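**Subject: Re: Small personal articles, room clearance at Beddoe House**

Dear colleagues,

Thank you for the replies received so far. The Dralldale office has reviewed the question raised on Wednesday, quoted in full for those who joined the list recently.

> From: Yuto Sakai
> To: Residence Services list
>
> The current procedure tells staff to bag "jewelry and small items" together when a room is cleared. At Starkus Hall we opened 17 such bags in February, and in 4 of them the cords had knotted so tightly that we could not list the contents without cutting something. May we lay articles out on the bed and sort them before bagging?

The answer is yes. With immediate effect, small articles are to be spread on a plain or made-up bed and separated by type before any bag is sealed.

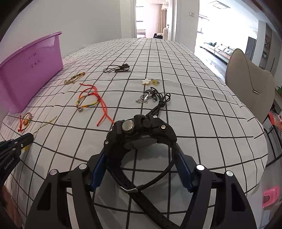

Keys are to be treated as a category of their own and must reach the key desk by the end of the shift. They should not be pulled free by force. Where keys and chains have become tangled with black cords, as on the gray checked sheet, staff should loosen the cords first and leave any key rings closed. A keychain with a charm or tag is to be recorded under "keys," with the charm noted in the remarks column.

Cord necklaces and knotted or braided bracelets go into separate envelopes, laid flat. Loose beaded strands and long tails should not be trimmed. Watches are to be wrapped singly, with the strap buckled, and entered on form 2 with the condition of the case.

Halls still holding sealed bags from last month may open and re-sort them, provided two members of staff sign the revised list.

Questions concerning the form may be addressed to this list.

Residence Services
Dralldale Office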